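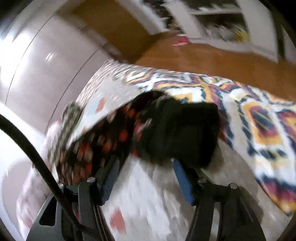 그림 4-1 침대처럼 보이는 면 위에 겹쳐 놓인 여러 가지 천

제4장 섬유 제품의 관리와 보관

학습 목표
섬유의 종류에 따른 흡습성의 차이를 설명할 수 있다.
취급 표시를 읽고 알맞은 세탁 방법을 고를 수 있다.
계절이 지난 침구와 의류를 손상 없이 보관할 수 있다.

주요 용어
흡습성, 공정 수분율, 필링, 황변, 취급 표시, 방충제

집에서 쓰는 물건 가운데 섬유 제품만큼 몸에 오래 닿아 있는 것은 드물다. 사람은 하루의 3분의 1 가까이를 이불과 요 사이에서 보내고, 나머지 시간에도 옷을 입고 지낸다. 그런데도 섬유 제품의 관리는 세탁기에 넣고 버튼을 누르는 일로만 여겨지기 쉽다. 이 장에서는 세탁 전의 분류에서 건조, 수선, 보관까지를 하나의 과정으로 다룬다.

4.1 섬유와 수분

면, 마, 양모 같은 천연 섬유는 공기 중의 수분을 잘 흡수한다. 폴리에스터는 거의 흡수하지 않으며 나일론은 그 중간에 있다. 흡습성이 큰 섬유는 땀을 잘 받아들이지만 마르는 데 시간이 걸리고, 덜 마른 채로 접어 두면 곰팡이가 생기기 쉽다. 흡습성이 작은 섬유는 빨리 마르는 대신 건조한 계절에 정전기가 잘 일어난다.

같은 면이라도 짜임에 따라 성질이 다르다. 평직은 실이 한 올씩 교차하여 튼튼하고, 수자직은 실이 표면에 길게 떠 있어 매끄럽지만 마찰에 약하다. 수자직 이불잇을 거친 옷과 함께 세탁하면 표면의 실이 뜯겨 광택이 줄어든다.

4.2 세탁 전의 분류

분류의 기준은 색, 소재, 오염의 정도이다. 짙은 색 면제품은 처음 몇 번의 세탁에서 물이 빠질 수 있으므로 따로 빤다. 양모와 견은 알칼리에 약하여 중성 세제를 쓰고, 물의 온도는 30도를 넘기지 않는다. 지퍼는 잠그고 주머니는 비운다. 단백질 성분의 얼룩은 뜨거운 물에 닿으면 굳으므로 먼저 찬물로 처리한다.

세제를 많이 넣는다고 때가 더 잘 빠지지는 않는다. 일정한 농도를 넘으면 세척력은 거의 늘지 않고, 헹굼 뒤에 남는 세제만 많아진다. 남은 세제는 흰 천이 누렇게 변하는 황변의 원인 중 하나이다.

읽기 자료: 루르크베리의 공동 세탁소

북쪽의 작은 마을 루르크베리에는 한때 61가구가 함께 쓰는 세탁소가 있었다. 마을 기록을 정리한 쇨베 루스타드(Sølve Rustad)에 따르면, 겨울에는 이불잇을 모아 두었다가 7월에 한꺼번에 빨았다고 한다. 하루에 빠는 천이 약 400장에 이르는 날도 있었다. 집마다 천의 모서리에 다른 색 실로 표시를 해 두어 빨래가 섞여도 주인을 찾을 수 있었다. 마을에 상수도가 들어온 뒤 세탁소는 문을 닫았고, 건물은 지금 창고로 쓰인다.

생각해 보기
1. 우리 집의 침구를 소재별로 나누고, 각각의 취급 표시를 표로 정리해 보자.
2. 공동 세탁소가 사라지면서 가정의 노동은 어떻게 달라졌을지 모둠별로 이야기해 보자.

다음 절에서는 취급 표시의 기호를 물세탁, 표백, 다림질, 드라이클리닝, 건조의 순서로 살펴본다.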